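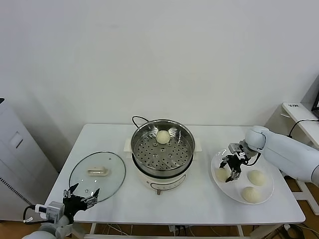
Bun transfer task, tabletop station: steamer at center, serving plate at right, both arms within reach of the work area.

Rerero Tabletop Kit: Steamed Bun Task Pack
README and data card

Issued Nov 9, 2020
Maintainer: Silvia Brabec, Larnovano

Summary

The Rerero Tabletop Kit is a two-arm workstation offered by Larnovano to teaching laboratories and small research groups. The Steamed Bun Task Pack is an optional package for the kit. It contains recorded episodes of one household food task, together with the setup notes needed to repeat that task on a customer's own station. This document applies to the task pack only. Installation of the arms is covered in the kit manual.

Contents of the pack

episodes/ — 666 recorded episodes, one folder per episode
splits/ — lists of training and held-out episodes
setup/ — placement notes for the table and props
tools/ — playback and export scripts
LICENSE.txt
CHANGES.txt

Each episode folder holds the head camera video, joint positions for both arms, gripper opening values, and a short text file with the task instruction. Video is stored at 30 frames per second. Joint and gripper values are stored at 60 samples per second and share a clock with the video. Episodes that were stopped by the operator are kept and carry the tag "stopped" in the instruction file. Users who want completed episodes only should filter on this tag before training.

Task

The task concerns moving round steamed buns between a perforated steel steamer basket and a serving plate. The instruction file states the direction of transfer for each episode. The glass lid lies on the table in some episodes and is on the steamer in others; handling of the lid is recorded as a separate step where it occurs.

Either arm may be used. Operators were asked to favor the arm nearer to the object, but this was not enforced, and a number of episodes show a reach across the table. The grippers have two fingers and no soft covers. Buns mark easily under this type of grip, and the force limit supplied in setup/ should be treated as a starting value.

Recording sites

Recording took place in October at two sites, Grellitz and Kováčik, by 13 trained operators. Both sites used a white table and plain walls. Lighting was not matched between them. The site name appears in the first line of each instruction file.

Setup notes

Place the steamer at the middle of the table with its control panel facing the front edge. Keep the plate within reach of the right arm. Route the steamer cord behind the base and away from both arms. Replace buns when the surface begins to split.

The steamer is not included in the kit. Customers may use a comparable model, provided that the basket is of similar height. A difference of more than 30 millimeters will require the basket position to be measured again.

Known limits

The pack covers a single task with a narrow set of props. Colored tables, patterned plates, and filled or open-topped buns do not appear. Steel and glass surfaces produce glare in part of the video, and depth estimates taken from these areas should not be relied upon. No force readings are included.

The export script does not yet preserve the "stopped" tag. Until this is corrected, filtering must be done before export.

Terms of use

The pack is licensed to holders of a current Rerero kit agreement for teaching and research. Redistribution of episode folders requires written consent from Larnovano. Trained models may be shared freely.

Requests for correction should name the episode folder and the release date given at the top of this file, and should be addressed to the maintainer.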